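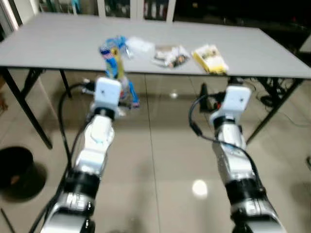

A snack bag is a small, closed package of thin flexible film in which crisps, nuts, biscuits, sweets and similar dry food are sold. It usually holds one portion and is thrown away after use. The word is also used, less exactly, for a reusable cloth pouch, which this article does not treat.

Construction

The most common form is the pillow bag. It is made from one sheet of film folded into a tube, closed along the back by a long seam and at both ends by a flat seam. The film has several layers: an outer layer which carries the printing, and an inner layer which melts under heat and makes the seal. Between them there is often a very thin coating of metal that keeps out light and moisture. The edge of the end seam may be cut in a zigzag, so that the bag can be torn by hand.

Before sealing, crisps are often packed with nitrogen. The gas protects the food from becoming stale and makes a cushion against breaking. Heavier food, for example nuts, needs less of it, and these bags are flatter.

Sizes

A bag for one person commonly contains between 5 and 40 grams, depending on the food. Bags of 200 grams are meant for sharing and are sometimes called family bags. The packaging writer Gopinath Thampi divides the smaller bags into four groups by the form of the base — pillow, gusset, stand-up and flat sachet — and this division is used in the Durnholm handbook for shopkeepers.

Storage at home

Unopened bags are kept in a dry cupboard, away from the cooker. They slide easily over each other, and an open basket or a low box holds them better than a shelf. An opened bag is folded down from the top and closed with a clip.
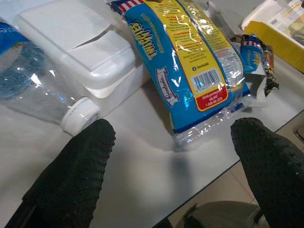
Can a snack bag be recycled together with drink bottles?
In most places it must be kept apart. A bottle is mainly one kind of plastic, but the layers of the bag are difficult to separate, and many towns ask for it in the general waste or at a special collection point.

See also: Crisp packet; Sachet; Food storage

Contact the editors | © Divent Household Encyclopedia | Back to top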